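4.2 Where the small tables end up

I came into this part of the Hedgate study sure that people would put their small tables against a wall. I was wrong! We logged 300 rooms for Ollus between September and November 2024, and in 70 of them the little table stood out on open floor, where anybody crossing the room has to steer past it. Bermúdez found the same habit in a much bigger set (3790 rooms), and I remember thinking the coding must have been sloppy. I take that back.

What got me was how people talk about these tables. They hardly ever call them furniture. It's "the thing I put my keys on," or it's just "there." When we asked folks to sketch their room from memory, the sofa always made it onto the page and the small table got left off (I left mine off too, when I tried it at home). We coded height and top color using the Flitodis sheet, plus 2 extra fields of our own for the floor and the front face.

Figure 3. Tables like these are easy to overlook, and I suspect color has a lot to do with it. A pale one with a contrasting front, like the small white table with the dark face in this room, gave our coders a little trouble, as the sheet has one box for color and you have to pick. The brown wooden floor was simple by comparison. We went with the color of the top every time and wrote the front in our extra field.
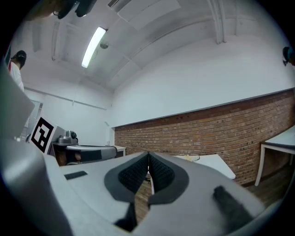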